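工作坊笔记 2025年9月18日
题目:露骨料面层,缓凝剂与冲洗时机

今天终于把拖了好久的那组小样开出来了,先说结论:糖真的管用!明胶那一组也比想象中好看,只是边角有点软。下面按想到哪儿写到哪儿的顺序记,回头谁要重做,请先看完再动手,别像我三月那次一样边搅边翻本子。

起因是 Ramalho 那个小院子的铺地。院主想要那种石子露出来、踩上去有点涩、下雨不打滑的面,又不想要水磨石那么亮。我一听就高兴,这种面层我惦记好几年了。做法说起来很朴素:浇好混凝土,让表皮那一层水泥浆凝得慢一些,里面照常硬,然后把表皮刷掉冲掉,骨料就出来了。难的全在“慢多少”和“什么时候冲”上。冲早了石子跟着一起走,留下一个个小坑;冲晚了刷子磨秃了也只能刮出一层白粉,那个手感做过的人都懂。

这次的小样分 4 组,同一盘料,同一批灰白混色的卵石,石子提前洗过筛过。筛石子我用的是旧筛子,网眼有点变形,混进去一些偏大的,我没有挑出来,想看看大颗粒夹在中间是什么效果。结果很喜欢!近看有起伏,退开几步又融成一片灰,比清一色的小石子耐看得多。

一组什么都不喷,只靠掐时间冲;二组喷白糖水;三组刷明胶加柠檬酸;四组用 Ultance 的成品缓凝剂,按桶上写的用量来。每组留一块不冲,当对照。

空白组果然最难伺候。我守在旁边拿指甲去按,按到留浅印、不粘手的时候开始冲,前半块漂亮极了,后半块就已经发硬,等于一块板上两种脸。要是铺大面,一个人根本冲不过来,除非分小块浇,浇一块冲一块,那缝就得跟着密起来。

说到缝。分块的尺寸我原来想做大一些,好看,省事,石子面连成一片多舒展。可是骨料面最怕乱裂,裂纹从石子边上绕着走,弯弯曲曲,补都没法补,补了像膏药。所以还是老老实实分缝,让它裂在该裂的地方。缝的走向也要早点定,遇到柱脚、井盖、转角,最好让缝从那里起步,那些位置本来就是应力爱聚的地方。灰白石子面配深色的缝,线条会很醒目,画图的时候就得把它当成图案的一部分来想。

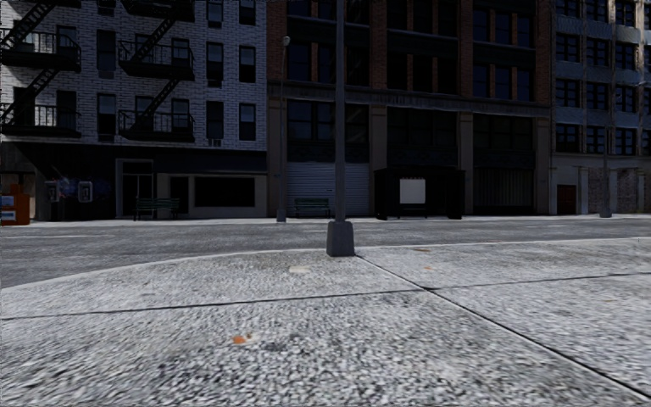

缝太宽了我可不喜欢,Cristóvão Simões 看完草图在旁边批了一句,宽缝里迟早塞满沙子和碎叶,要么填弹性料,要么就切窄一点,切深一点,深度比宽度要紧得多。

他说得对,我把草图改了。切深按板厚的四分之一来试,填缝料先选深灰,下回小样上专门做一条看看颜色压不压得住。

接着说二组,白糖水。我的天,这么便宜的东西!浓度我是凭手感配的,这点要检讨,下次一定上秤。喷完盖膜,隔一段时间掀一角看。表皮一直是软的,用尼龙刷轻轻一带就下来,底下的浆已经抓得很牢,石子一颗没掉。露出来的深度也匀,摸上去像粗砂纸外面裹了一层圆钝的小疙瘩,特别舒服。唯一的毛病是模板边上积了糖水,那一圈刷得过深,石子露了大半个身子,看着有点悬。以后喷完要拿海绵把边上吸一吸。

三组明胶,调的时候很有意思,像在厨房里做甜品,屋里一股酸酸的味道。它比糖水稠,挂得住,所以立面也许能用,这点值得单独试。缺点是刷痕会印到面上,冲出来以后逆着光看,有一道一道的深浅。平光下倒看不出。边角偏软,我怀疑是角上刷了两遍的缘故。

四组成品料,稳,真稳,没什么可挑的,深浅一致,时间也宽裕。价钱我就不写了,写了心疼。Ramalho 那边面积不大,用得起。Dusisine 的坡道如果也要做,恐怕得认真算一算。

冲洗的活儿也记几句。水压不要大,喷头离板面远一些,先用刷子打圈,再放水带走。刷的方向要常换,一直朝一边推,石子的背面会留浆,干了以后发白。冲下来的灰浆水碱性很强,不能往花坛里倒,我用一只大桶接着,沉淀以后把清的和稠的分开处理。手套一定要戴,我戴了,可是袖口进了水,晚上手腕那一圈红红的,活该。

还有收口。石子面走到头,要接别的铺装,怎么交代?我手上有两种想法:一种是压一条金属边,利落;一种是直接对接暖色的小块砖,灰的冷、砖的暖,一粗一细,脚底下也能感觉到换了地方。我偏爱后一种!小块砖可以错缝铺,角做圆一点,勾缝颜色比砖深,和石子面那条深缝正好呼应。高差要抠得很死,石子面冲完会比原来的浆面低一点点,浇的时候要把这一点预留出来,否则砖的边就会冒头绊脚。 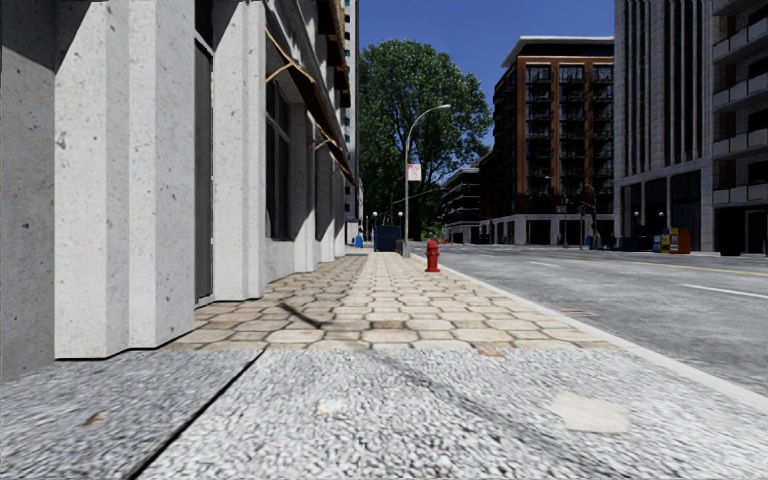

砖那边的垫层会沉,石子板不会沉,这个你算进去没有?Ottó Erdős 在本子边上写的,字很大,还画了两道线。他的意思是接头下面应当做一条混凝土暗梁,让头 3 排砖坐在梁上,沉也沉在后面,慢慢过渡,脚感觉不到。

没算进去,谢谢!这一条真是救命。暗梁宽度等砖的样品到了再定,Brollomari 答应寄两种厚度,薄的那种怕是不行,走小车会松。

养护:冲完的小样全部盖湿麻布,一天掀开看两回。还没上封闭剂,想先看看素面自己能变成什么颜色。空白组那块已经有点泛碱,边上一圈白霜,用稀醋擦了一小角,白霜退了,石子也亮了些,水泥浆的颜色却变浅,不敢多擦。封闭剂要哑光的,亮光的一上,石子像永远没擦干的碗,我受不了。

待办:
糖水上秤,做 6 个浓度,从淡到浓排开,边角吸水。
明胶试一块立面。
切缝小样,深灰填缝料。
暗梁节点画出来,给 Ottó 过目。
旧筛子先别扔,那点不均匀我还要。
尼龙刷再买两把,硬的那种。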